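# Why Is Fleece So Fluffy (and So Warm)?

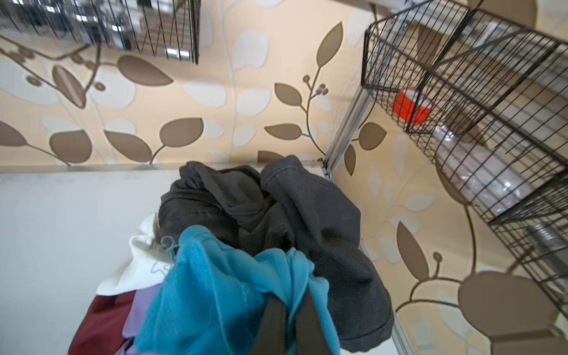
*Bright blue fleece in a heap of clothes.*

Pull on a fleece on a chilly December morning and you feel cozy almost right away. But a fleece doesn't have a heater inside it! So where does the warmth come from?

It comes from you. Your body makes heat all day long, even while you sleep. A fleece slows that heat down on its way out, and its secret helper is something you can't see at all — air.

## Tiny pockets of air

Heat has a hard time moving through air that is sitting still. Fleece is covered in thousands of tiny, bendy fibers, and between them are little pockets where air gets stuck. Animals do this too! A bird puffs up its feathers in winter, and a fox grows a thicker coat.

Wind can push the warm air out of those pockets, so people often wear a jacket on top.

## From plastic to fluff

Wool fleece grows on sheep, but most fleece jackets are made from polyester, a kind of plastic. Some of it even starts out as old drink bottles! It goes like this:

1. The bottles are washed and chopped into flakes.
2. The flakes are melted and pushed through very small holes, a bit like spaghetti coming out of a pasta maker. Out come long, thin threads.
3. Machines knit the threads into cloth full of loops.
4. Wire brushes scratch the cloth until it goes fuzzy. This is called **napping** (no pillows needed).
5. Blades trim the fuzz so it's nice and even.

## Try it yourself!

Huệ Đinh's class in Plivbridge tried this one, and you can too. Ask a grown-up to help you fill two jars with warm water and put the lids on. Wrap one in a fleece and leave the other bare. Wait 15 minutes, then check both with a thermometer. Which one is warmer? Try again with a T-shirt or a wool sock and write down what you find.

**Word to know:** an *insulator* is anything that slows heat down. Fleece is one, and so is a feather!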